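How to photograph small things for sale without owning a studio

Most second-hand listings are illustrated by a brown blob on a brown couch, photographed at night by someone standing in their own light. The buyer is meant to work out whether the blob is a teapot. You can do better than this with a sheet of paper, a piece of cloth and a table near a window, and your teapots will go for more money.

I learned most of it selling off my aunt's kitchenware in Stirkdale one June, when the sun gave up at half past four and took the colour out of everything by three. If it can be done there in winter, it can be done at your place.

What you need

A table you can walk around. A big sheet of white paper, the heavier the better. A plain dark cloth with no sheen, at least as wide as the table. Clothes pegs, masking tape, a pile of books. Your phone. A piece of white foam board, or the inside of a cereal box if you're feeling thrifty.

Setting up

Put the table side-on to the window, so the light comes across your object. Turn off the ceiling light. Yes, even though it's gloomy. Your phone will try to average a yellow bulb and a grey sky and you'll end up with a teapot that looks unwell.

Hang the cloth behind the table. I peg mine to a clothes airer, with the legs hidden below table height. Iron it first. I know. I skipped the ironing for years and every photo I took looked as though it had been shot inside a tent.

Tape the paper down at the back corners only, and smooth it towards you. When it gets grubby, flip it over. When the other side gets grubby, give it to a child. 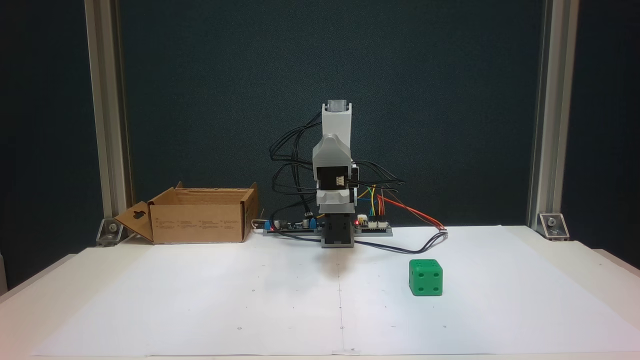
Choosing the cloth is where people come unstuck. Black seems the obvious pick, but it swallows anything with a dark handle and shows every hair the cat has ever grown. I use a dark blue-green, which suits nearly everything from pewter to pine. Pale grey plastic stands out against that colour very nicely, as the arm with all the cables shows, and white china does the same. For green glass, swap to something warmer or the piece will quietly vanish.

Taking the shot

Stand the object well forward of the cloth. The extra distance lets the background go soft and hides whatever you failed to iron. Get down to the level of the thing - squat, kneel, complain - and step back before zooming in a little. Phones held too close give everything a big nose.

Tap the screen on the object, then drag the brightness up a touch, as white paper fools the camera into going dull. Prop the foam board on the side away from the window and watch the shadows lift.

Take the front, the back, the base and every chip. Evanthia Gavalas, who buys enamelware from me, says she won't bid on anything with fewer than three photos, and she once paid $47 for a colander, so I listen to her.

Afterwards

Crop to leave some space on all sides and straighten the table edge. Leave the filters alone. A buyer in Mevthorpe who was promised a cobalt jug and receives a navy one will write to you at length.

Roll the paper up and keep it in a tube. Fold the cloth and it'll need ironing again, so roll that too.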